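Review: Cendurach paired hand-held grippers, with the Bruvden practice guide
Reviewed by Ebenezer Bonsu

Cendurach sells its hand-held grippers singly or as a pair. I had the pair on loan through May, together with the Bruvden practice guide, second edition, which Cendurach now bundles with every order. Most reviews cover the hardware and mention the guide in a sentence. I have split the space the other way, as the guide decides whether two people in two different homes come back with recordings that can be used together.

The hardware first. Trigger travel is short and even, and the return spring is firm enough that the jaws open fully when the finger relaxes. The left unit had slight play at one pivot on arrival. I tightened it with the supplied key and it has held. The grips suit a medium hand; our smallest operator had to shift her palm to reach full closure, and after 11 recordings of towels she asked for a break. The charging lead is too short for a wall socket behind furniture.

The guide runs to 8 sections. Section 2 deals with the workspace and is the best of them. It requires the operator to leave the home as found: patterned bedding stays, items on nearby furniture stay, curtains are left as they hang. The older Lodhi checklist, which many teams still use, asks for a plain cloth and a cleared room. I followed Lodhi for years and now think it is wrong for household work. A policy trained on grey cloths will meet florals sooner or later. Bruvden does make one firm exception, for papers or screens that could identify the household, and these must be removed before the first recording.

Section 3 covers garments and contact. The rule is that each jaw takes hold at a fold or hem, with the pads meeting the cloth squarely, and that the second gripper stays within reach of the garment even when it has nothing to hold. Denim is the recommended qualifying fabric. I agree with the choice. It is stiff enough to show a poor grip straight away, and heavy enough at the seams to find the limits of a pad.
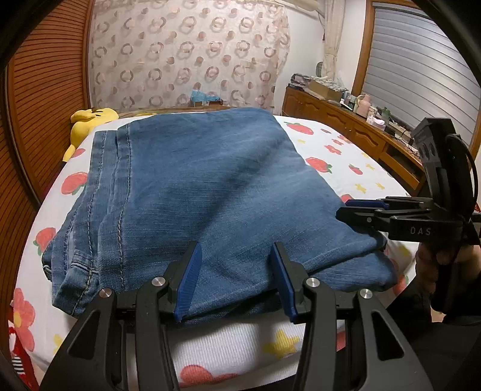 Folded jeans on a printed sheet, near gripper on the lower fold, second gripper at the right.

Where the guide is weak is on cables. Section 5 says only that leads should be "managed", with no minimum slack and no stated route. Our team at Villstead has its own rule: any lead leaves the housing on the side away from the other hand, and the operator makes one full reach in each direction before recording starts. It costs a few seconds. I would like to see something of the kind in the third edition.

Section 6, on rejection, is also thin. It lists dropped garments and obscured jaws as grounds for discarding a recording but says nothing on hesitation. Two of our reviewers given the same batch disagreed on 3 recordings, all of them pauses mid-fold. A time limit would settle it. Until there is one, teams should write down their own figure and keep to it for the whole of a project — changing it halfway is worse than choosing badly.

The safety section is adequate. It covers pinch points at the linkage, hair and loose sleeves, and rest intervals. It does not cover working at bed height, where operators stoop for long stretches. We alternate operators at every change of garment, and I would treat that as a minimum.

Layout is poor. Requirements and advice are set in the same type, and "should" and "must" are mixed within single paragraphs. I went through my copy with a highlighter to separate them. Anyone intending to audit against the guide will have to do the same.

Hardware: good, subject to a check of the pivots on delivery. Guide: sections 2 and 3 can be adopted as they stand, section 5 needs a local supplement, and section 6 should not be relied on alone. Existing Lodhi users can keep their log sheets, as the column headings match apart from the one for room preparation.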